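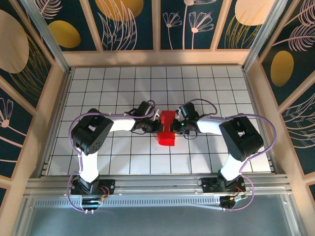 Konrad Holzer asks whether we shoudn't just throw out the Zollow batch and start over. Says the glaze was crawling before it ever saw the kiln and he'd rather lose a bucket than another shelf of bowls.

July 7, 2020

Not throwing it out yet. Sieved it again this morning, 80 mesh first and then 128 - a lot of grit left on the finer one, pinkish, don't know what that is. Old iron maybe. Saved it in a jar on the sill.

Specific gravity too high. Added water in small amounts until it dripped off the stirrer the way the Berchtold white does. Forgot to write down how much. Sorry.

Dipped test tiles, thin / medium / thick, on the Lunavthorpe clay and on the Hirkness. Bisque wiped with a damp sponge this time, all of them. Last firing I skipped that and there was dust on everything from the sanding, so can't blame the recipe for all of it.

Raw results:
Lunavthorpe thin - fine
Lunavthorpe medium - fine, a pinhole or two
Lunavthorpe thick - hairline cracks when dry, rubbed them in with a finger
Hirkness thin - fine
Hirkness medium - cracks near the rim
Hirkness thick - flaking already, not firing that one

So it's the thickness and it's worse on Hirkness. Too much clay in the recipe, is my guess. Hermine thinks calcine half the kaolin and leave the rest alone. Will try on a small batch, dry weight 61 g of the calcined, same again raw. Need to put the kaolin in a bisque bowl on the bottom shelf next time anyone fires low.

Kiln: program 3, slow to 1100 F, then up to 2034 and a short hold. Top shelf ran cool last time, cone barely bent. Element looks ok, thermocouple maybe pushed in too far. Moved it back a little. Put cones on all the shelves please, not only the middle.

Out of wax resist. Also the lid on the cobalt is cracked, taped for now.

Konrad - if the thin tiles come out clean I keep the bucket and we just dip faster. If they crawl you can have your way. Big bowls wait until September either way.

Kiln on at 4:15, vent open. Hermine closing it up before she leaves.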